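Jemindale Lantern Walk: Frequently Asked Questions

What is the Lantern Walk?

The Lantern Walk is a lit footpath through Jemindale Garden, on the south shore of Lake Joreston. The route runs for 3,463 feet from the East Gate to the boat landing and is lit by 3,000 paper and glass lanterns. It opens each winter in December and closes in February. The garden itself is open all year, but the lanterns are taken down outside the season.

What are the opening hours?

Gates open at 4 p.m. The lanterns are switched on at dusk, and that time shifts through the season. Last entry is at 8:15 p.m. and the path closes at 9 p.m. Visitors who enter before dusk may stay until closing on the same ticket. Reentry is not possible once you have passed the exit turnstile at the boat landing.

Do I need to book in advance?

Tickets are sold for a half-hour entry slot. Slots between 5 p.m. and 7 p.m. usually sell out during the school holidays. Any unsold tickets can be bought at the East Gate window on the day. The window takes cards and cash. The West Gate has no ticket window and only admits visitors who already hold a ticket.

Can I change my entry slot?

Yes, once, up to noon on the day of your visit. Use the link in your booking message. A booking for several people moves as a whole and can't be split between slots. After noon the slot is fixed. Arriving up to 20 minutes late is accepted. After that, entry depends on space and is decided at the gate.

Is the walk suitable for wheelchairs and strollers?

The main path is paved and level from the East Gate to the Jindora Bridge. Past the bridge there is a ramp with a handrail, then packed gravel to the boat landing. The gravel section is passable with most wheelchairs but can be slow after rain. The side path to the upper viewpoint has 62 steps and no ramp. Visitors who want to avoid the gravel can turn back at the bridge and leave by the East Gate. Tell the staff at the bridge and they will radio ahead.

How do I get there by public transportation?

Take the lake line to Joreston Station. The Number 4 bus leaves from the stop outside the north exit and takes 18 minutes to Jemindale Garden. Buses run every half hour until 9:40 p.m. The last train toward Rivera leaves Joreston at 10:22 p.m. The bus does not wait for delayed trains - if you miss the last one, the taxi stand is on the same side of the station.

Is there a boat?

A passenger boat runs between Rivera pier and the garden landing on evenings when the wind allows. The crossing takes 25 minutes. Boat tickets are separate from garden tickets and are sold at Rivera pier only. Visitors arriving by boat are walked along the service road to the East Gate and follow the route in the normal direction. If the boat is canceled after you have crossed, your boat ticket is valid on the Number 4 bus.

Where can I park?

Lot A is next to the East Gate and is reserved for permit holders and tour buses. Lot B is a nine-minute walk away along a lit sidewalk. Both lots close half an hour after the garden. Parking on the lake road is not allowed and vehicles are towed.

What happens if it rains or snows?

The walk stays open in rain and light snow. The paper lanterns have a wax coating and are left out. In high wind the hanging lanterns over the bridge are lowered and that section is lit by ground lamps. If the walk closes before 6 p.m., all tickets for that evening are refunded automatically. If it closes later, tickets for slots that have not yet entered are refunded.

Can I take photographs?

Yes, for personal use. Tripods are allowed on the upper viewpoint and at the boat landing but not on the bridge or the main path. Flash is allowed outdoors. Drones are not allowed at any time. Commercial work needs a permit, requested at least two weeks ahead.

Is there food on site?

The tea house by the pond serves hot drinks, noodle soup, and sweet bean cakes until 8 p.m. It has 34 seats and takes no reservations. You may bring your own food and eat it at the tables near the East Gate. Alcohol can be bought at the tea house but may not be carried onto the path.

Are dogs allowed?

Guide and assistance dogs are allowed everywhere. Other dogs are not admitted during the Lantern Walk season.

Where can I stay nearby?

Joreston has several inns within walking distance of the station. Rivera has a larger choice, including a guesthouse with kitchens and a coin laundry open to non-guests. Rooms in both towns fill early in the season. The garden does not handle lodging and holds no room allotments.

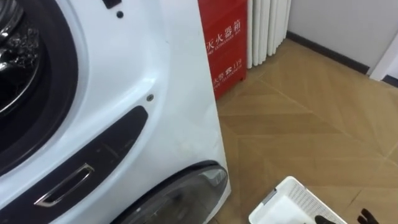 Inns in Joreston generally lock the front door at 11 p.m., so check the arrangements for late arrival if you plan to have dinner in Rivera after the walk. Luggage can be left at Joreston Station in coin lockers. The garden has a small cloakroom at the East Gate, for bags up to carry-on size.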